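Skenport Street and Woodland Trees: progress report to the Gondari Fund
Second report of the grant, covering the period from April
2nd July

Where we have got to

The planting plan you approved had us finishing the survey of mature trees before anybody picked up a saw. We have very nearly kept to it. Of the 885 trees on the list, 276 have now been inspected from the ground and tagged, and 39 of those have been marked for work of some kind. Most of that is deadwood over paths. Four are coming down altogether, all of them ash, and all of them looking a good deal worse than they did from a desk.

I should say that "very nearly" covers one large exception. The beech at the top of Irden Lane dropped a limb across the footpath in the last week of April, before its turn on the survey, and so jumped the queue. Rigoberto Huamán climbed it, took the rest of the split back to a sound fork and lowered the pieces in short lengths over the wall. The job took a day and a half. It had been priced as a morning by me.

Training

Your grant pays for two trainees to reach the point where they can climb and use a saw aloft under supervision. Haziq Sumampouw has passed his ground saw assessment and his first climbing unit, including the rescue. He brought down a colleague a good deal heavier than himself and was very polite about it. Lizeth Villanueva has passed the climbing unit and will sit the saw assessment when the assessor can find us again. The last attempt ended with him at a different Irden Lane, and we have since sent him a map.

Neither trainee has yet done any rigging with real weight on the line. I would like that to wait until the autumn, when we have a row of poplars behind the Cuadros allotments that want reducing, with plenty of open ground underneath and nothing to hit except some rhubarb. The allotment holders feel strongly about the rhubarb. We have agreed to lay boards.

Equipment

The climbing kit has all been bought and logged, and every harness, strop and karabiner has had its six-monthly check. One lowering rope failed the check for a glazed section near the middle and has been cut up, so that it cannot wander back into a kit bag. The pulley blocks arrived in good time and in the wrong size. The supplier swapped them without fuss, though it took three weeks and rather more telephone music than I had budgeted for.
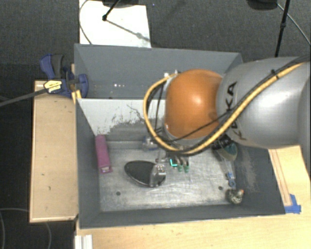
Wiebke Grube would rather we had hired the chipper for the whole summer than taken it by the week, and she told me so in writing, twice. Her sums are as follows: we have had it for five separate weeks, paid delivery each time, and spent the price of a small second-hand trailer on having it driven up and down the same hill. I have checked her sums and can find nothing wrong with them, although I did look. From August we will take it by the month.

Money

We are underspent on contractors and overspent on getting things to and from site, and the two very nearly cancel out. The one item I need to raise is traffic management. The council now wants a signed diversion for any felling within reach of the bus route, where it used to be content with a man and a board. Two of the four ash fall under this. The quote is £2,000 for both, done on consecutive days, and I would like your permission to take it from the contingency line. Done separately it would cost more, and the buses would complain twice.

Residents

We wrote to every household within sight of a tree marked for felling. The replies were kinder than last year's. Etelka Antal asked for the trunk of the ash outside her house to be left lying on the verge for beetles, and we will do that if the highways people let us. One gentleman wants the whole row felled for the sake of his television. I have explained that it is not that sort of survey.

We had nesting birds in two of the trees due for deadwood removal, and have put both back to September. A third held what the tagging sheet calls "large nest, angry". That one has also been put back.

What comes next

Survey to carry on through the summer, starting with the churchyard and working down to the river
Ash fellings in September, subject to the diversion and your answer on the contingency
Lizeth's saw assessment, as soon as a date is fixed
Poplar reduction in October, both trainees on ropes, boards down first
Replacement planting order to go in before the nursery runs out of hornbeam, as it did last time

The inspection sheets and the receipts are in the shared folder. The receipt for the second chipper delivery has been through a washing machine, but the total can still be read.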